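Tabletop Accessories for Small Work Areas: The Hustell Set
Product review, Household Equipment Section

Hustell supplies its tabletop accessory set to libraries, training rooms and shared offices that need to furnish a small surface without committing to fixed shelving. The set reviewed was purchased at the listed price in October and was kept in daily use for 15 weeks. It consists of a perforated plastic basket, a glass vase, a ceramic planter with a round coaster, and two smaller containers for succulents. Plants are not included and were obtained separately from Gellow, a local nursery supplier.

The items arrived in a single carton with molded paper inserts. One of the smaller containers had a chip on the underside, and Hustell replaced it within 8 days of receiving the complaint. The printed care sheet covers the basket and the vase but says nothing about the planter, an omission the supplier should correct.

The basket is the most useful piece in the set. Its square perforations allow loose contents to be identified from the side, and the plastic may be washed with ordinary dish soap. In the trial it held play vegetables for the children's corner, and at other times stationery and charging leads. The rim flexes when the basket is lifted by one side with a full load, and staff were asked to use both hands.

The vase is tall, with a rounded body, and its clear glass shows every water mark. It should be emptied and wiped weekly. Its stability is acceptable on a level surface — less so on a wheeled table, where it was removed before each move.

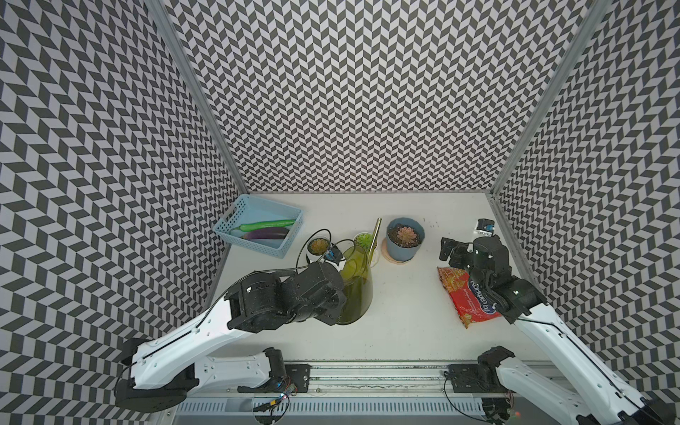 Does the planter need its coaster on a white tabletop?

The coaster is strongly recommended. The planter has a drainage hole, and without the coaster any excess water reaches the surface directly. On our tables this left a pale brown ring that required a second cleaning. The coaster is slightly absorbent and should be stood on its edge to dry after heavy watering.

Succulents are a sensible choice for containers of this size. Rosette types stayed compact throughout the period and tolerated the irregular watering that is usual in shared rooms. The clear cup supplied with the set has no drainage, and we advise a very small plant and sparing use of water. One plant kept in the cup was lost in the fourth week, which we attribute to overwatering by more than one member of staff.

For comparison, the section also examined the Matoušek desk set, which replaces the basket with a lidded box. The Matoušek box is sturdier and keeps out dust, but the contents cannot be checked without opening it. The Lurkodon starter set is less expensive than either. Its planter was uneven at the base and rocked when touched, and it is not recommended for rooms used by children.

The Hustell set costs 288 with the coaster included. Replacement coasters are sold singly; baskets are sold only in pairs, which will be inconvenient for smaller organizations.

Overall assessment: suitable for general use in reading rooms, staff kitchens and activity areas. Purchasers who need storage alone should order the baskets and omit the remainder. A revised care sheet and a heavier base for the vase would improve the set considerably.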